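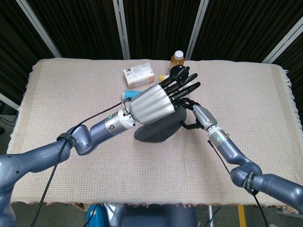 Can I use Fellora if I don't know how to program?

Anyone who can open a spreadsheet can use Fellora. The main file is a plain table, one household hint per row, and you can sort it, search it, or print it out and read it with a cup of tea.

Fellora: household hints for the care of table linens

Welcome, and thank you for stopping by! Fellora is a collection of 993 short hints on washing, starching, mending, folding and storing tablecloths, napkins, runners and tea towels. They were copied out by hand from 89 household notebooks, the sort of book that lived in a kitchen drawer and held a cake recipe on one page and a remedy for scorched cotton on the next. We left the cakes out (with real regret) and kept everything that had to do with cloth.

The collection began with Fiorella Mancuso, who had her grandmother's notebook and wanted to know whether other families had written down the same odd advice about rinsing. They had, and they disagreed about nearly all of it. She typed up her own notebook, then a neighbor's, then a whole box that came from an estate sale, and by then it was clear that the thing needed a proper home and some rules.

What's in the folder

hints.csv is the main table and the one most people want.
notebooks.csv describes each notebook: where it came from, as far as we know, what sort of paper it's written on, and who lent it to us.
glossary.txt explains the older and regional words. If you have never met "bluing" or "mangle" before, start there and enjoy yourself.

The files are saved as UTF-8. Some spreadsheet programs guess wrong on this when you double-click, and then the accented letters in the Italian and French hints turn to soup. Use the import menu instead and pick UTF-8 from the list.

Columns in hints.csv

hint_id: a code that never changes, even when we correct the row. Please use it when you write to us about a mistake.
notebook_id: matches the same column in notebooks.csv.
page: the page in the notebook, if the pages were numbered. When they weren't, we left it blank. We did try penciling in our own numbers on photocopies for a while, and it caused more confusion than it cured.
text_original: the hint as written, in its own language, with its own spelling.
text_english: a translation, when the original is in another language. For hints written in English this column repeats the original with the spelling tidied.
task: one of wash, stain, bleach, starch, iron, mend, fold, store, or other.
fiber: linen, cotton, wool, silk, mixed, or unknown.
substance: whatever the hint asks you to put on the cloth, in everyday words, such as lemon juice, salt, milk, borax.
attributed_to: the person the writer credits, such as "Aunt" or "the lady at the shop." Full names have been taken out.
doubt: filled in when the transcriber wasn't sure of a reading. More on this below.
safety: filled in when the hint involves something you should not do in your own kitchen.

A sample of the hints

These are copied from text_english and give a fair taste of the thing.

"For wine, salt at once and a great deal of it. Do not let the company see you fret."

"Iron the napkins while they are damp and you will not need starch. Iron them dry and you will be sorry."

"Fold the big cloth in thirds one month and in quarters the next, so it does not wear along one line."

"Mildew. Buttermilk and sunshine, and patience. If it will not go, cut it up for dusters."

"Never darn a fringe. Knot it again from the edge and trim it even."

The fringe advice, by the way, turns up in several notebooks with the opposite conclusion attached, and we've had letters from both camps. Search for "fringe" in the text columns and you'll see the whole quarrel laid out.

How the hints were chosen and copied

Every notebook was read from cover to cover by one person. Anything that gave advice on household cloth meant for the table or the kitchen was marked and then typed into the table. Bed sheets, curtains and clothing were left out unless the hint plainly applied to table linens too ("good for all whites" counts, and so does "any cloth with lace on it"). Where a single paragraph held separate pieces of advice, we split it into separate rows. Where one piece of advice ran over several pages with a shopping list in the middle, we joined it back up and skipped the shopping.

Seo-ah Yeon set up the task and fiber labels and did most of the labeling herself. Pejman Shahbazi went over her labels afterward without looking at them first, and the places where they differed were talked through on the phone, sometimes at length. The label they disagreed over most was the line between stain and bleach. A hint that says to lay a yellowed cloth on the grass overnight is bleach in our table. A hint that says to lay a cloth with a tea spot on the grass overnight is stain. It isn't perfect, and if your work depends on that difference, you will want to read the rows yourself.

Setareh Khosravi and Mahsa Parsa handled the translations. They kept the tone of the writers where they could – some of them were quite short-tempered – and where a word has no good English match, they left it as it was and put it in the glossary.

About the doubt column

Kitchen notebooks get splashed. They also get written in with whatever pencil is closest. When a word could be read 2 ways, the more likely one is in the text and the other is in the doubt column. When a word couldn't be read at all, you'll find three periods in square brackets. We have not filled gaps by guessing from similar hints in other notebooks, tempting as that was, so please don't take a missing ingredient to mean the recipe had none.

Things to be careful about

Please read the safety column before trying anything at home. Some of these hints call for lye, oxalic acid, benzine or gasoline, and a few of them tell you to combine cleaning products that should never share a bucket. We kept those hints for the sake of the record. They are not recommendations, and an empty safety cell only means that we didn't spot a problem. We are fond of old notebooks, and none of us is a chemist.

The collection leans heavily toward families who had table linens worth fussing over and who kept their papers. It leans toward women's handwriting, toward white cloth, and toward people who did their own laundry or stood close by while it was done. Commercial laundries hardly appear. Synthetic fibers hardly appear either, so if you've come to find out what to do with a polyester tablecloth from the party store, I'm sorry to say our writers can't help you much.

Counting how often a hint appears won't tell you how well it works. A good number of the notebooks seem to have borrowed from the same magazines and almanacs, and the same sentence gets handed down with only a word changed. It may tell you something about who was reading what, and I'd love to see somebody look into that.

What people have done with it so far

A museum study group used the store and fold rows to plan a talk on how household linens were put away between holidays. A mending circle prints a page of hints for each of its meetings and argues over them. One teacher has her students compare the spelling in text_original with the tidied version, and tells us it goes over better than the textbook.

If you make something, do write and tell us. It doesn't have to be scholarly. A photo of a nicely pressed napkin will make our week.

Changes in version 3

Corrected the fiber label on the hints from the Ghasemi notebook, where "thread" had been read as cotton throughout.
Added the safety column.
Took out duplicate rows that came from a photocopy of the Videll notebook being transcribed along with the original. The codes of the removed rows have been retired and will not be used again.
Split the old "clean" label into wash, stain and bleach.
Added glossary entries for the words readers asked about most.

Still to do

The Kilalier notebook is only partly transcribed. The ink is pale and the writer was fond of abbreviations, so it's slow going, but what we've read so far includes a long passage on starching with rice water, and it's lovely. We'd also like to add drawings of the napkin folds. Right now the table only says "see sketch," and I know how annoying that is!

Sending us a correction or a notebook

For a correction, send the hint_id, the column, and what you think it ought to say. If you're working from your own family's notebook, we would be happy to have clear photos of the pages. Please don't mail the book itself. Names of living people will be taken out, and you can choose whether your family's name appears in notebooks.csv.

Using and crediting Fellora

You may copy, share and adapt the table for any purpose, including paid work, as long as you credit it. "Fellora, household hints for the care of table linens, version 3" will do nicely. If you quote a single hint, please add its hint_id so that other people can find it.

Last updated May 19, 2026, by Fiorella Mancuso.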